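Product Review: Trasto Two-Arm Assembly Package
July 7, 2018
14 shares | 3 comments

The Trasto package is a pair of table-mounted arms sold with grippers, wrist cameras, a control station and a year of support. It is offered to schools, repair shops and small workshops that want to teach or test light assembly work. The Clurnura Equipment Office received one package in May and reviewed it over 20 working days. The reviewers were Dima Akl and Karim Boutros. Bernice Bonsu edited the report.

Most two-arm packages are shown with rigid blocks and bins. The office selected a harder task: putting together a small canopy with a pole frame and a soft cover.

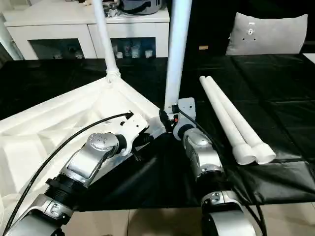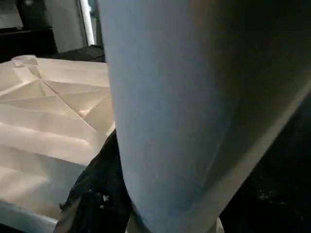 The canopy task on the black-covered table, from the head camera (first) and a wrist camera (second).

Setup

The package arrived in six cartons. Mounting the arms took one working day for two persons, and the printed guide was adequate for this purpose. The drawings for the base clamps are clear. The section on network settings is not, and it refers to a menu that no longer exists in the supplied software. The office reported this to Trasto, and a corrected page was sent within the week.

Buyers should note that the table is not included. The maker asks for a top that can bear 100 kilograms without flexing. The office's first table met that figure on paper but moved slightly when both arms changed direction together. A heavier one was used for the remainder of the review.

Cable routing deserves attention before any work begins. Each gripper has its own cable, and that on the left arm can hang in a wide arc over the work when the arm is extended. The supplied clips hold well on the lower segments and poorly near the wrist. The reviewers added soft ties of their own.

Handling of rigid parts

The grippers performed well with the white tubes. Once an operator had learned the correct approach angle, a pole could be gripped, raised upright and held at its base with little drift. Joining a pole to a connector was slower. The operator must line up the two parts by eye, and the force readout on the control station lags behind the motion by a noticeable moment. Ms. Akl completed the full frame in 15 minutes on her best attempt. Mr. Boutros, who had no previous experience with equipment of this type, did not complete it until his sixth day.

Loose tubes lying side by side on the table presented a particular difficulty. The fingers are broad, and where two tubes were close together the operator often had to push them apart before picking up one of them. A set of narrow fingers is listed as an extra. It was not supplied with the review package, and the office can offer no view on it.

Handling of soft parts

Results with thin and folding material were mixed. The rounded fingertips did not tear or mark anything placed between them, and the office considers this a real strength. The same rounded shape makes it hard to get beneath an edge that lies flat. Operators had the most success when the material already stood up in a fold or peak that could be taken from the side.

The canopy cover tended to gather at the connectors. Two arms are of clear benefit at this stage – one can steady a pole while the other draws the cover along. A single operator controlling both arms tired quickly, however, and the office recommends a change of operator every half hour.

Cameras

The head camera gives a good general view of the table, and poles, connectors and both grippers could be followed without strain. The wrist cameras are less satisfactory. At close range the finger fills much of the picture and leaves only a part of it for the material being handled. Dark areas lose detail, in particular when a black table covering is used. A paler covering may help and is recommended to buyers who expect to rely on the wrist view. The mounting position cannot be changed without tools.

Software and support

The control software ran without a crash during the review period. Recorded sessions are saved in named folders, and playback is simple. The search function finds sessions by date only. A request to add search by operator name was acknowledged by Trasto, though no delivery date was given.

Hiba Khasawneh of the office's training section sat with two new operators during their first sessions. Her notes state that the emergency stop is well placed and easily understood, and that the opening lesson in the manual moves too fast for persons without a technical background. She advises that the second lesson, on moving one arm alone, be taught first.

Telephone support was courteous. Four calls were placed, three of which were answered on the first attempt. The fourth concerned a noise in a wrist joint and was passed to a service technician, who supplied written instructions the next morning. The noise did not return.

Comparison

The office reviewed the Azar bench set last year under similar conditions, without the canopy task. The Azar set is lighter and quicker to mount, and its manual is better. Its arms have a shorter reach and could not have worked across the whole of a canopy this size. Buyers whose work is limited to small rigid parts may find it sufficient.

Rating

Setup: fair
Rigid parts: very good
Soft parts: fair
Cameras: fair
Software: good
Support: very good

Overall: good. Recommended for training rooms and workshops with a sturdy table and at least two operators. The office asks that Trasto revise the wrist camera mount before a further review is requested.

Questions on this report may be addressed to Maysoun Najjar, Publications Desk.

Clurnura Equipment Office | Contact the Publications Desk | Copyright 2018 | Back to top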